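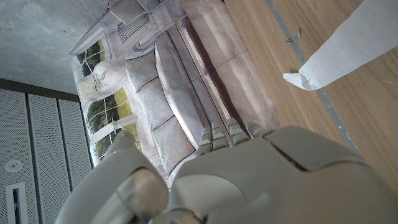
Miniature sofa against the printed wall with windows.

Showroom Models Board – Furniture Scenes – Thread 1349

Posted by larkar_models, 10/02/2022
Members are invited to comment on the sofa proposed for the Letisano room. It has three seat cushions, a long rounded backrest roll and a scrolled arm, in beige, grey and taupe. The proposal is to keep the printed finish as it is.

Reply from F. Lefèvre
I support the proposal. The shading on the cushions agrees well with the molded interior on the backdrop. Plain fabric would look heavy at this size.

Reply from miettinen7
I must disagree. Shading that has been printed fixes the direction of the light, and our display lamps stand on the opposite side. The same objection was raised in August and was not answered.

Reply from larkar_models
The objection is noted. The lamps can be moved. Reprinting would use nearly 200 sheets of stock.

Reply from Signe Torvik
Moving the lamps would affect the 2 rooms next to it. I would ask that the warm brown side panel be reviewed as well – it draws the eye away from the cushions.

Reply from F. Lefèvre
I have no objection to a review of the panel. The cushions should stay.

Reply from miettinen7
Agreed as to the panel. My view on the shading is unchanged.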